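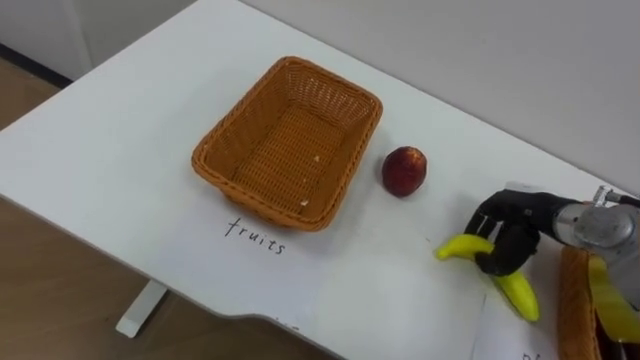
The property room at the Ketov Police Department sits behind two locked doors at the end of the basement hallway. It holds 2,411 items. Some are evidence in open cases. Most are things people lost, or things that were taken from them and later recovered, and that no one has come in to claim.

Genivaldo Furtado has run the room for eight years. Before that he worked patrol, mostly nights, on the east side of town along Brerker Avenue. He took the property job after a knee injury and planned to stay until it healed. When the knee was fine he put in to stay.

"On patrol you take the report and you move on to the next call," he said. "Down here I get the end of it. Somebody's ring comes in, and I get to call them."

A typical week brings in 55 new items. Each one gets a number, a bag or a box, and a line in the log with the date, the place it was found and the name of the officer who brought it in. Phones and wallets go in a steel cabinet near the desk. Bicycles hang from hooks along the back wall. Cash is counted by two people, sealed, signed across the seal and moved to the safe before the end of the shift.

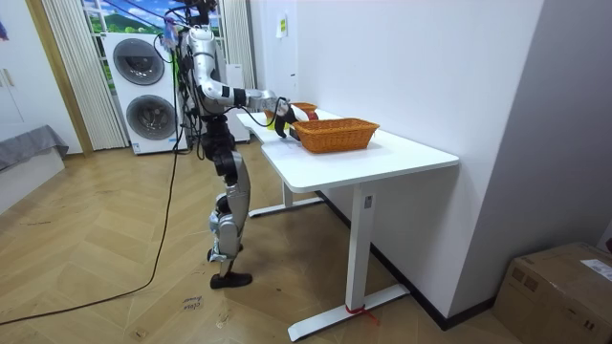

Ketov Police Department, Records and Property Division

The law here gives an owner 90 days to claim found property. Stolen property tied to a court case is held until the case is closed and the prosecutor signs a release, and that can take years. Furtado has a set of socket wrenches on the shelf from a garage break-in on Drorkard Street. The man charged in the case has changed lawyers twice. The owner bought another set long ago but still calls every May to ask about the old ones, which belonged to his father.

Bicycles are the biggest headache. The department took in 77 of them last year and returned 20. Few owners write down the serial number, and without it there is little to go on. Two people once came in on the same morning and described the same blue ten-speed. One of them had a photo showing a dent in the rear fender. She rode it home.

Furtado spends an hour or so each morning on the phone. He starts with the items that have a name on them, then checks serial numbers against the state database, then goes through reports from neighboring towns. Pawnshops send their purchase lists every Monday. He reads those himself, line by line, and marks anything that looks familiar.

Last spring one of those lists turned up a trumpet. It had been taken from a car outside the high school and sold the following day at a shop in Blöndal, two towns over. The case had a strip of green tape on the handle, and the student's mother had mentioned the tape in her report. An officer drove over to collect the trumpet, and the student had it back before the band's last concert. The person who sold it had shown his own driver's license at the counter. He pleaded guilty to theft and was ordered to repay the shop.

Items that go unclaimed are listed on the city website for 30 days. After that they are sold at auction, given to a charity or destroyed, depending on what they are. Prescription drugs are burned. Guns go to the state lab. Eyeglasses, and there are always eyeglasses, go to a clinic that cleans them and hands them out.

To claim an item, residents need a photo ID and some proof that it is theirs. A receipt is best. A photo, a serial number or a detail that was not in the public listing will often do. The property window is open weekday afternoons, and Furtado asks people to call first so that he can have the item upstairs when they arrive.

He also keeps a short list of things he would like to see go home. At the top is a framed wedding portrait, found leaning against a bus shelter on Brerker Avenue. It has been in the room for three years, well past the deadline. Each time it comes up for disposal, he fills out the form to hold it another six months.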